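Home | Features | Clubs | Fixtures | Magazine | Contact

THE LOUD END OF TARNUDINE

How a supporters' drum group learned to carry a small rugby town through eighty minutes

05/03/2018

41 shares | 12 comments

Before you see the ground at Tarnudine you hear it. The road from the train station goes down a long hill, past the closed cinema and the bakery, and from the second bend the sound is already there. First it is only a low beat, like a machine working in a building somewhere. Then the wind turns and you understand there are many hands in it.

The people who make this sound call themselves the Loud End. They stand behind the try line at the north side, where there is no roof, and they have stood there for every home match of the last five seasons. They have drums, two old cornets, a row of cow bells and one very large flag that nobody is allowed to wave during a kick. They are not paid by the club. They buy their own tickets, as all others do.

I came to Tarnudine for the first time in October, when the home team played against Torkley. I must confess that I did not come for the drums. I came to write a short article about the new scrum coach, and I had one notebook for it. When I went home, most of the notebook was about the people at the north side.

A ground that was too quiet

Tarnudine is a town where people like to talk, but for a long time they did not like to sing. Older members of the club remember matches where you could hear the referee speak to the captains from the other side of the field. The stadium holds 3000 people when it is full, and it was seldom full. Visiting players said that it felt like a training match. Some of them said it in a friendly way, and this was perhaps worse.

The change started with a bus. A group of fans traveled to an away match at Preda, a town by the river where the supporters have always had a brass band. Tarnudine lost by a large score. On the bus home the mood was low, and what people discussed was mostly the band. Somebody began to beat on the back of a seat. By the time they reached the highway half of the bus was doing it, and the driver asked them two times to stop.

At the next home match four of those passengers arrived with drums. One was a marching drum borrowed from a school, one was a bucket. The stewards did not know if this was permitted and went to ask. By the time an answer came back from the office, the first half was finished and the children in the family section were already clapping with the rhythm.

Practice behind the tire shop

It is easy to think that such a group only has to be loud. I thought so too. Then I was invited to a practice, which is held in a storage hall behind a tire shop, and after twenty minutes I had changed my opinion.

They practice in the evening, for two hours, all through the season and for a good part of the summer also. Nobody sits. The leaders - there are two, and they exchange the role at half-time - stand on a wooden box with their backs to the field on match days, so they see almost nothing of the game. They read it from the faces in front of them. When I asked if this was not a pity, one of the leaders told me that she had seen four tries in the whole of last season, and that she could describe each of them very exactly.

The group has a set of calls, and every call has its hand sign. A closed fist is silence. An open hand, turned up, is the slow beat, used when the team defends near its own line. Two fingers is what they call the walk, a middle rhythm which fills the time when a player is injured and the doctor is on the field. The walk is harder than it sounds. It must be respectful and it must not let the crowd fall asleep.

The fast beat is for the last ten meters before the line, and it is used very little. "If you give it too early, you have nothing left to give," a drummer explained to me, while he put new tape on his fingers. He has played in the group since the bucket.

What they ask from a new member is first of all patience. You begin on the bells. You stay on the bells for one half of a season, even if you are a trained musician, and you learn the signs. Only after this can you take a drum. The group had some arguments about this rule. A music teacher from Torkley who moved to the town found it a little insulting, stayed one month and left. He came back the next year and did his months on the bells without any complaint. He now writes many of the arrangements.

The matter of the drums

The first instruments were a mixed family. In the second season the group made a collection, and with the money they bought a set of Skadix drums, which are made for street parades and have a plastic skin that does not suffer in the rain. In Tarnudine this is important. It can rain there from the warm-up until the last whistle, and then continue for the bus.

Not everybody was happy with the new sound. The Skadix drums are sharper and higher, and some members missed the soft, deep noise of the old ones. There was a meeting, and it was a long one. In the end they kept three of the old drums in the back row, covered with a raincoat when the weather is bad. If you stand close, you can feel these three in your stomach more than you hear them.

Sticks are another subject. The wooden ones break, so people in the group make experiments at home with everything that is long and round: garden canes, parts of a tent, curtain rods. Most of the ideas are worse than the wooden stick. Some are better and too heavy, and after the first half the arm is finished. The kitchen table is the usual workshop, and I heard more than one story about a husband or a wife who was not pleased.

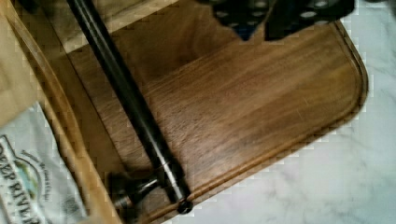 A long black metal rod on a dark cutting board.

What the players say

I asked several players if they notice the Loud End during a match. The answers were different from each other, and I liked that. A forward told me he hears nothing at all from the first whistle, only his own breath and the voice of the hooker. A winger said that he hears everything, even single people, and that once he knew from the drums that there was space on his left side before he had turned his head. I do not know if this is possible. He was very sure of it.

The kicker has a special relation with them. For a home kick, and also for a kick of the visitors, the Loud End is silent. This was a decision from the first season and they are strict about it. At the match against Torkley the visiting kicker placed his ball almost at the side line, and the north side became so quiet that I heard a truck change gear on the hill. He missed. Later he said to a local reporter that he would have preferred the noise.

Away from home

Traveling is the hardest part. The drums need a van, the van needs fuel, and many clubs in the league have rules about instruments. Some permit two drums, some permit none. In one ground they were asked to show that each drum was empty inside, and a steward knocked on them one after the other, and without wanting it he played a quite nice rhythm. The group started to clap. He became red, and then he let them in.

Last season they drove 1704 kilometers in total to follow the team. There is a map in the storage hall with a red thread from town to town. The thread to Preda is the thickest, because every year they add one more turn to it. The relation with the brass band there has become warm. After the match the two groups play together in the parking lot, and the people from Preda bring a soup with beans that is famous in the whole league.

One evening, 104 hands

At the end of the winter I visited one more practice. It was cold and the door of the hall was open for the van. The group was preparing a new piece, which begins with no drums at all, only with hands. Fifty-two members had come, so there were 104 hands, and for the first part they had to clap in three rows, each row a little later than the row before.

It did not succeed. The second row was too fast, then the third row laughed, and the leader on the box closed her fist. They began again. They began again perhaps nine or ten times, and between the attempts there was discussion about where the breath should be. A boy from the bells, who was there for his second practice only, asked if he could stand in the first row, as he could not hear his neighbor in the third. They moved him. It went better, but the end was still not together.

The piece is planned for the last home match, if it is ready. When I left they were working on the end of it, and I could hear them up to the second bend.

12 comments | Share this article | More in Features | Back to top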